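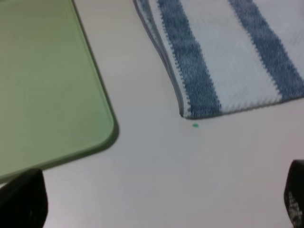 Transcribers wanted for the Torna Bridge letters

Do you like old handwriting, muddy campaigns and a good argument about who was standing on which side of a river? Then we'd love to hear from you!

The Sinaga Military History Group is looking for 20 people to help us transcribe the letters, muster rolls and pay lists of the Winel militia, the part-time soldiers who held the crossing at Torna through one long and very wet December. The collection runs to 3,319 pages and most of it has never been read from start to finish. We have the general's report, of course (everyone has read the general's report), but the men who dug the ditches wrote home as well, and their version of the retreat to Huketti differs from his in almost every detail.

What you'd be doing

You will be sent scans in small bundles and type up what you see, spelling mistakes and all. Some hands are lovely and clear. The quartermaster's is dreadful, and we share his pages out fairly. Every page is read by a second person, so please don't worry about getting a word wrong. If you can't make something out, put it in square brackets with a question mark and carry on.

We ask for 2 hours a week, at whatever time suits you. A few people will also be needed to match names in the letters against the muster rolls, which is slow going but wonderful when a man known only by his initials suddenly gets a surname, a village and a complaint about his boots.

Who can apply

Anyone aged 16 or over with a computer and a reliable connection. You don't need a degree, and you don't need to know a musket from a carbine. Patience helps, and so does being willing to ask. If you already read older scripts, do say so, as we have 100 pages of company orders in a cramped clerk's hand waiting for you.

This is unpaid work, but your name will appear in the printed edition unless you would prefer it didn't. New transcribers get an online training session and a guide to the abbreviations, and there is a walk over the battlefield in spring for those who can get there (bring proper boots, the east bank floods).

How to apply

Write a short note to Kamarul Rondonuwu, who edits the letters, telling us what draws you to the project and how much time you have. Please use the contact form on the group's website and put "Torna letters" in the subject line. Applications close on 16 Sep 2026, and the first bundles go out as soon as training is finished.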